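Wenon Support Portal
Ticket: Mullex push kit, tool stops above the board at the center and drags at the left side 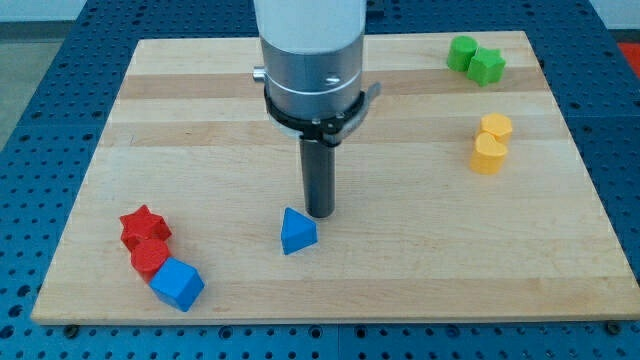 Attachment 1 of 1: tool over the board, blocks in place, seen from the front side

Product: Mullex tabletop push kit (rod tool, clamp collar, block set)
Category: Calibration / tool height
Opened by: Duván Castaño, Skanach
Status: Solved, waiting for documentation change

Duván Castaño (customer), first message
Dear support team,

We have the Mullex kit on trial and I must write a review of it for my department before we decide on the purchase. The installation went well and the guide was mostly clear to me. Now I have a problem with the working height and I can not solve it by myself.

The task is the standard one from your guide: the rod goes down near a block, moves sideways and pushes the block to another block of the same color. I set the working height with the touch procedure at the center of the board, close to the blue triangle. After this, the rod is correct at the center. When the arm moves to the left front corner, where the red star and the blue cube are, the rod drags on the wood and I can hear it. When it moves to the far right, to the green pieces, the rod passes too high and sometimes it only touches the upper edge of the block. The block then tips a little and does not slide.

I attached a photo. What I have checked until now:

Clamp collar: lever is closed, the bolts are tight, I can not turn the rod by hand.
Rod: I took it out and rolled it on a flat glass. It is straight.
Software: restarted two times, same result.
Blocks: I changed the positions between them. The problem stays with the place and does not follow the block.

I would be thankful for your advice. Please tell me also if this is a defect of the board, because in that case I would like to have a replacement during the trial period.

Wenon Support, reply
Hello Duván,

Thank you for the clear report. The test where you exchanged the blocks saves us one question already.

An error that grows from one corner to the opposite one usually means that the board and the arm base are not parallel. The touch procedure in the quick guide measures one point only, so it will not see this. Could you please do the following and send us the values:

1. Remove all blocks from the board.
2. Open the Sung panel and choose Tool, then Touch off, then Multi point.
3. Touch the four corners and the center. Keep the speed at 20 percent or lower.
4. Copy the result table in your reply.

Please also check the fasteners at the front edge of the board and tell us if the board can move when you press on a corner.

Duván Castaño (customer)
Thank you. There is a small difficulty: in my Sung panel I do not find "Multi point". Under Touch off I have only "Single" and "Repeat last". Is this a paid function? The offer we received says that all calibration functions are included.

About the board: the two front fasteners are tight. When I press on the back left corner, it goes down a very small amount and comes back.

Wenon Support, reply
It is included, you do not pay extra. The menu item is hidden when the panel is in Basic mode, and trial units are shipped in Basic mode. Go to Settings, User level, and choose Advanced. The panel will ask you to confirm with the arm in the park position.

The movement in the back corner is interesting. Please leave it as it is for the first measurement, so that we see the fault in the numbers.

Duván Castaño (customer)
I found it, thank you. Results, in hundredths of a millimeter, relative to the center:

Center: 0
Front left: +61
Front right: -9
Back left: +52
Back right: -70

If I understand the sign correctly, plus means that the wood is higher than at the center. This agrees with the dragging on the left side.

I did the measurement a second time and the values were almost the same, only back left changed by 14. I suppose this is the corner that moves.

Wenon Support, reply
You understand the sign correctly. The board is tilted, and the back left corner has no firm support. We do not think the board is defective. Please loosen the fasteners, lift the board and look at the table surface under it. Any small thing between the wood and the table can give this result. Also look if the board lies across a seam between two table panels with different height.

Duván Castaño (customer), Thursday, March 29, 2018
I found the reason, and it was two things together.

First, a washer was lying under the board on the left side. I think it fell there when I was mounting, so this part is my mistake. Second, one panel of our table is a little lower than its neighbor at the seam. I put a thin metal shim there and now no corner moves.

New values after tightening everything again:

Center: 0
Front left: +6
Front right: -3
Back left: +8
Back right: -5

I switched on the plane correction in the Sung panel and ran the push program 400 times with blocks at different places. There was no dragging sound, and no block tipped. In 14 runs the block stopped short of the target, and all of these were with the yellow heart. I believe the rod slips along the curved side of it. For me this is a question of the push direction and not of the height, so I will open another ticket if I can not improve it.

For my review I will write that the mechanical part is good and that the clamp collar holds very well, but the guide needs two changes. It should say that the board must be checked for tilt before the first touch off, and it should say where Multi point is hidden. I lost most of my time on these two points.

Wenon Support, reply
Thank you for the values, they are well inside what the plane correction can handle. Both remarks were sent to the person who writes the Mullex guide. The next edition is planned for May, and the multi point procedure will be moved to the first chapter. The remark in the guide about Basic mode will go on the same page.

For the heart: please try a push at the point where the two lobes meet, with the rod coming from the back. If you open a ticket for it, write this ticket's title in the first line and we will connect them.

We leave this one open until the new guide is published.

Duván Castaño (customer)
Agreed. I will try the push from the back tomorrow. Please send me the new guide also if our trial has ended by then.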